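I have a thing about pale stone. Every kitchen, lobby and hotel bathroom, I'm the one bent over the counter with my nose an inch off it! So of course I got stuck on this creamy, cloudy marble pattern with no straight veins anywhere (my own counter at home is plain gray, sigh).

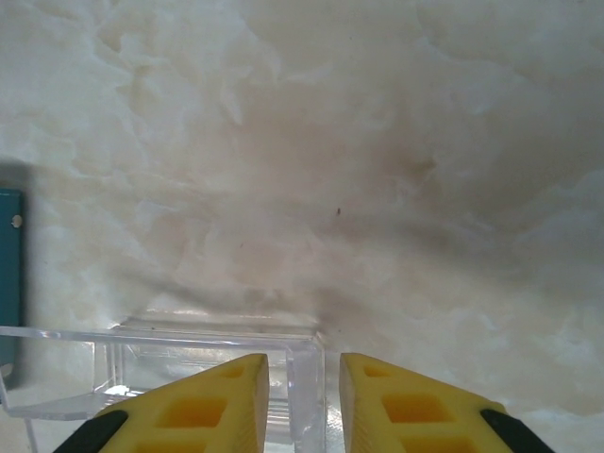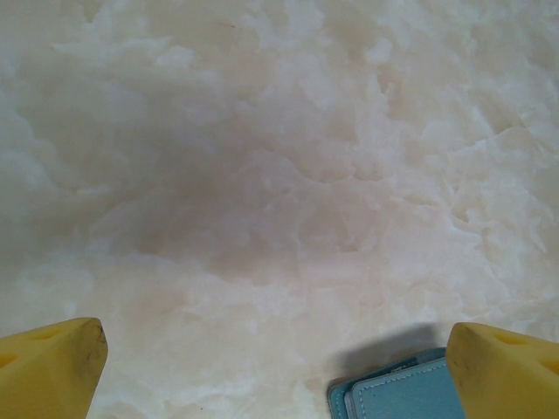
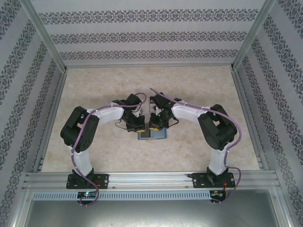
Cream and beige marbling, two close views and one wider.

I'm still torn between this and the Talpur sample for the hallway shelf.

2 comments · 1,177 shares
© Iltura Blog · Contact · Back to top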